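Open Day at the Londstead Salt Works

29 Dec 2024

12 Shares
3 Comments

I've been meaning to write up our October trip to the Londstead salt works, and with the year almost gone I figured I'd better get on with it! My friend Unnur Skov got us onto the late morning tour, which was lucky as the early one was packed (and there's only one decent parking lot, down by the old pump house).

We started in the boiling shed, and wow, the steam. My glasses were useless in there. Our guide, Hrefna Hviid, grew up in Disedden and has worked the pans for 30 years, and she had us rub the first crust of salt between our fingers - coarser than I expected and a little sweet at the end. They keep the fires lit 365 days a year, Christmas included, so somebody is always on shift.
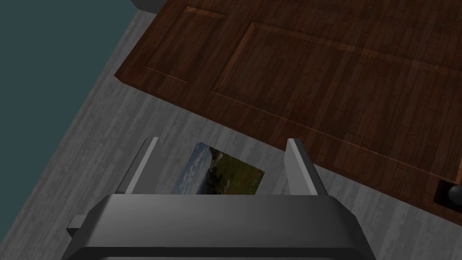
Raking was my favorite part. They let four of us have a try with the long rakes, and I was terrible at it, slopping brine all over my boots. The big flakes get lifted out at the end with flat wooden tongs, held the way those two pale gray fingers stand, upright and parallel with a gap between them, and you close them very slowly or the flake crumbles. I broke three. Unnur got one out whole and was unbearable all through lunch.

The cafe does a good fish soup, and the shop sells smoked salt in little cloth bags. I bought two and wish I'd bought more. Next open day is in spring, and you do need to book ahead. Wear old shoes!

2,322 Views
Share this post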